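我那台车停在楼下快一个冬天了，车罩上的灰厚得能写字。确实有人写过，写的是“卖吗”，后面画了个问号，问号的点点得特别用力。我没卖，也没洗车罩，就让那两个字在那儿待着，算是给车一点压力。

车是一台老Brurivano，小排量，手动挡，两门，后排理论上能坐人。买的时候Rukhsana Khattak陪我去看，她绕着车走了一圈，蹲下来看了看底盘，站起来拍拍膝盖，只说了一句：你是真喜欢啊。我当时把这句话当成了鼓励。后来才慢慢品出来，她说这话的语气，跟别人看见你剪了个很糟糕的头发时说“挺精神的”是一个语气。

总之今年春天我决定把它弄起来，开去Ploltovstead参加老车早聚。早聚这个东西，外行听着像是什么风雅的活动，其实就是一群人天不亮起床，开着各自不太愿意启动的车，到一个停车场站着，喝很难喝的咖啡，互相打开引擎盖给对方看，然后九点半散场，因为停车场十点要给超市用。我每年都想去，每年都有理由没去成。前年是离合器分泵漏油，去年是我自己睡过了头，后者我对外一律也说是分泵。

先说电瓶。放了一个冬天的电瓶，拧钥匙的时候会发出一种很轻的“嗒”，像有人在隔壁房间礼貌地咳嗽。我给它充了一夜，第二天早上又是“嗒”。充电器上的绿灯亮着，表示它认为自己的工作完成得很好。我换了个电瓶，花了500块，装的时候发现新电瓶的正负极柱跟旧的是反的，线不够长。退回去换，店里小伙子问我，你买的时候没看吗？我说看了，看的是价格。

然后是化油器。我知道这年头还在写化油器，跟在博客里写怎么给钢笔灌墨水差不多，读者大概剩下你们几位。但我得说，拆化油器是这台车给我的少数几样纯粹的快乐之一。它小，它能放在桌上，它不需要我躺在冰凉的地上让铁锈掉进眼睛里。我把浮子室打开，里面的汽油已经变成了一种介于蜂蜜和指甲油之间的东西，气味非常有层次。主量孔堵得死死的，拿清洗剂喷了三轮，又用一根吉他弦通，总算对着灯能看见一点亮。吉他是我大学时候买的，这是它毕业以后第一次派上用场。
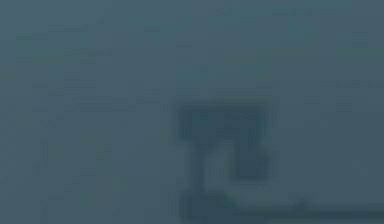 灰蓝一片，糊的

装回去，一拧钥匙，着了。着了大概四秒，然后熄了。再拧，又着，又熄。我在车里坐着，开始回想我到底有没有把那个小弹簧装回去。答案是没有，它在厨房的一个碟子里，旁边是半头蒜。装好弹簧以后车倒是不熄了，怠速两千转，声音像一台愤怒的缝纫机，三楼的窗户开了一扇，又关上了，关得挺有态度。

调怠速这件事，网上的说法是“慢慢拧，听声音”。听什么声音，没有人写。我拧了一个下午，拧松了喘，拧紧了吼，中间有那么一小段它忽然安静下来，转得又匀又软，我赶紧把手拿开，连气都不敢出。过了半分钟它又开始喘。我后来是在Bajwa论坛的一个老帖子里找到原因的，进气歧管的垫片老化漏气，帖子下面跟了几十层，一大半在吵应该用原厂垫还是自己剪。我剪了一个。剪得不圆，但是它不喘了，我就当它圆。

说到论坛，报名也是在那上面报的。组织的人是Asif Ansari，他发的通知永远是同一个格式：集合时间，集合地点，不许烧胎，不许烧胎，不许烧胎。今年多了一条，请不要在超市门口比谁的排气响，去年有人比过，结果把一排购物车的报警器震响了。我到现在也不知道购物车为什么有报警器。

通知底下照例有人问，日系的能来吗，改过的能来吗，开新车能不能来看。Ansari的回复也是统一的：能来，停后面。停后面的意思是前排留给老车，而前排和后排的界线每年都会引发一场小型外交危机。有一位的车刚好卡在年份上，他认为按出厂年份算够了，别人认为应该按上牌年份算。据说两边从冬天一直辩到现在，引用的材料里有一份保险单和一张婚礼照片，照片背景里有那台车的半个屁股。

出发前一晚我列了个单子，要带的东西：机油一瓶，冷却液一桶，皮带一根，火花塞四个，保险丝一盒，手电，扎带，胶带，那个剩下的垫片纸，一件不怕脏的外套。收拾完一看，后备箱满了，后排也满了，看起来像是要搬家，或者像一个对自己的车毫无信心的人。Khattak本来说好坐我的车一起去，听我念完单子，她说她还是自己开车吧，跟在我后面，万一呢。我问万一什么，她没答。

早上五点多起来，天还是黑的。车罩掀开的时候抖了我一身灰，“卖吗”那两个字就这么没了，有点舍不得。拉风门，踩一脚，拧钥匙，一次就着。我跟你们讲，一个人活到这个岁数，能让他一大早在小区里握着拳头小声喊“好！”的事情已经不多了。热车热了好一会儿，水温针慢慢抬起来，我把风门推回去，它抖了一下，稳住了。

去Ploltovstead走老路要翻一道小山。高速快得多，可这台车在高速上的巡航速度，是会让大货车闪你灯的那种速度。老路好，弯多，路面破，早上没什么人，三挡在里面待着刚刚好，方向盘沉甸甸的，过每一个坑都会如实向你汇报。我喜欢的就是这个。新车过坑像是底下的人把消息压住了不报，老车过坑，连杂物箱的盖子都要弹开来跟你说一声。杂物箱的盖子确实弹开了，四次，后来我用扎带扎上了，单子总算没白列。

上坡的时候有点味道。甜的，热乎乎的，有经验的朋友应该已经笑了。我盯着水温针，它过了中间，又过了中间一点点。我把暖风开到最大，车窗全摇下来，脸是凉的，脚面像伸进了烤箱。后视镜里Khattak的大灯不远不近地跟着，我总觉得那两盏灯有表情。

到坡顶有个可以停车的地方，我停下来，打开引擎盖，一股白气。上水管的卡箍松了，在往外滋，滋得还挺秀气。等它凉下来花了好久，我们俩坐在路边的护栏上吃她带的煎饼，太阳从对面山后头一点一点出来，Khattak说，其实挺好看的。我问她说的是日出还是我的车，她想了想，说日出。卡箍拧紧，加了半桶水，接着走。

进停车场的时候快八点，前排已经满了，我被安排在后排，左边是一台全新的电动车，车主来看热闹的，非常客气，问我需不需要借他的车充电。我说我这个烧油。他说哦，那你手机需要充吗。手机还真需要。

前排有一台我惦记了很多年的Rulitz轿跑，墨绿色，镀铬件擦得能照出人的后悔。车主坐在一把折叠椅上，膝盖上放着一本翻烂了的维修手册，谁来问他都从第一页讲起。我站着听了很久，听到供油系统那一章。他这台车前后弄了十一年，中间有三年是一堆零件，装在纸箱里跟着他搬过两次家。我问他后来怎么下决心装起来的，他说老婆要用那个房间。

咖啡两块钱一杯，纸杯，从一个大保温桶里放出来，颜色像差速器油，我怀疑味道也像，但我没喝过差速器油，不好下结论。旁边有人摆摊卖旧零件，一块毯子上摊着各种说不清从哪儿拆下来的东西。有一个仪表我一眼就认出来是我这个型号的，里程停在一个很好看的数字上，要价600。我蹲在那儿跟他讲价，讲到500，他说行，我忽然想起来我自己那个仪表没坏。站起来走了几步，又走回去买了。坏了再买就来不及了嘛，这个道理玩老车的都懂，家里那一阳台也都是这么来的。

那块表现在在书架上，压着几本书，像个不会走的钟。 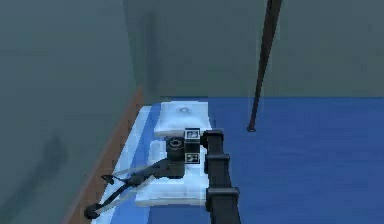

评论里阿坤留言说，您那个上水管卡箍别再拧了，老式的蜗杆卡箍越拧越切管子，换一副弹簧卡箍，再顺手把管子一起换掉，他自己就是省了这根管子的钱，后来换了一个缸垫。他还问，自己剪的那个歧管垫片用的是多厚的纸，他那台也喘，喘了两年了，已经当成是性格。

回阿坤：纸是0.8的耐油石棉替代纸，五金店按张卖，一张够剪十几个，前提是你剪得比我好。螺栓孔先用打孔器敲出来，再剪外圈，顺序反了纸会跑，我前三个就是这么废的。两面薄薄抹一点黄油，别抹胶，抹了胶下回拆的时候你会恨自己。管子我听你的，已经订了，卖家说是原厂库存，包装上的灰看着倒是原厂的。

接着说回程。回去我没敢走山路，老老实实绕的平路，多出将近2,000个坑，按我的腰来算。路上在一个加油站停了一下，加油的大叔绕着车看了半天，说他年轻时候他师傅有过一台，一样的颜色，后来开进河里了。我问人没事吧，他说人没事，师傅自己游上来的，上来第一句话是钥匙还在车上。他讲完把油枪挂好，又摸了一下我的前翼子板，摸得很轻。我觉得光为这一下，灰也白吃了，煎饼也白吃了，不是，煎饼没白吃，煎饼很好。

到家以后我把车擦了一遍，才发现左后轮眉下面鼓了一个包，指甲盖大小，按上去是脆的。懂的都懂，外面指甲盖，里面巴掌大。我按了一下就没敢再按，用一块小胶带贴上，假装它是一个石子印。补漆的事情等夏天再说，夏天干得快。去年我也是这么说的，去年说的是右边。

Ansari晚上在论坛上发了总结，一共三句：来的人比去年多，没有人烧胎，超市那边说明年还可以用，但是咖啡桶谁拿错了请还回来，桶盖上有个磕痕。底下又开始吵上牌年份的事了，我看了两页，有人贴出了第二张婚礼照片，这次能看见整个车尾，还有新娘的半只胳膊。

下一回是十一月，地点没定，Ansari说要找一个有屋檐的地方。Khattak说她考虑一下要不要坐我的车，条件是暖风要能关。我查了，暖风阀卡死在开的位置上，要换得先拆中控台，拆中控台得先拆座椅，座椅有一颗螺栓是圆的。

先去买螺栓。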